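Subject: Re: [bench-arms] Second station: what do we actually need to buy?
From: Pierina Cirillo
To: bench-arms list

On Wednesday, Jumel wrote:
> I have the quote from Van der Linden open in one window and our
> budget in the other, and they do not appear to be describing the
> same universe. Before I go back to them, can somebody who uses the
> first station tell me which lines are real needs and which are
> there because they were on the last order? I would like to cut
> spares, the cable kit and the second camera mount. Also, do we
> need to spend money on "task props"? It says 653 dollars. For
> props. Are we putting on a play?
>
> Jumel

Jumel,

I use the first station most days, so I'll take the blame for whatever follows.

Spares first. Please don't cut the gripper fingers. The set is 239, and I know how that looks for what are basically two bits of plastic. We went through a set and a half last year, and while we waited for the replacement the whole station served as a very expensive coat stand. Buy two sets. You can cut the spare base joint. If a base joint goes, we'll be on the phone to Van der Linden anyway, and I'd like them to feel needed.

The second camera mount stays as long as we're buying two arms. One mount per wrist. If the plan has quietly become one arm, tell me now, since I've been promising people hangers and shirts, and that is two-handed work for me, never mind a robot.

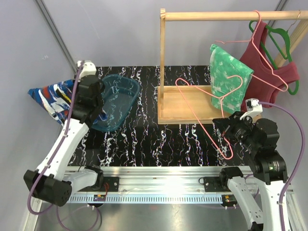

The cable kit you can drop. It's 109 for clips and sleeving we can get from Rillidby for the price of lunch, and they ship faster. Put up to 30 clips on the order and a roll of hook-and-loop tape. I'd also ask for longer power leads than last time. The current ones reach the wall provided nobody moves the bench, and people keep moving the bench.

Now, the props. No, we don't need 653 dollars of props. I looked at the itemized list and most of it is clothing racks, hangers and garments at prices that suggest they were worn by someone famous. A small wooden rack, a pack of wire hangers, a few plastic ones and a bag of thrift store tops will do everything on the laundry list (sorry). I would get hangers of more than one kind on purpose. If we train on one hanger, we get a robot that is very good at one hanger. Same with the clothes: some patterned, some plain, some with thin straps, because thin straps are where confidence goes to die.

What the quote leaves out, and I'd move the props money to:

A proper rail for the front of the table, with the brackets. Padodgate bolted theirs straight to the tabletop and then spent November finding out where they should have bolted it.

A spare control board. It's small, it's cheap, and the lead time is absurd.

A plain tabletop as well as a busy one. I want to be able to swap them. Ask whether they'll sell us the top without the legs. Last time they said no, and then they said yes when I asked a different person.

Somebody's hours. I know this isn't equipment. But resetting the clothes between runs takes a human, and at present that human is me, with a basket.

On timing, if the order goes in before the budget closes we get this year's price on the arms. I don't have that in writing, so please get it in writing before you tell anyone upstairs.

I can go through the rest of the quote with you line by line if you want. Bring coffee, it's four pages and two of them are shipping terms.

Pierina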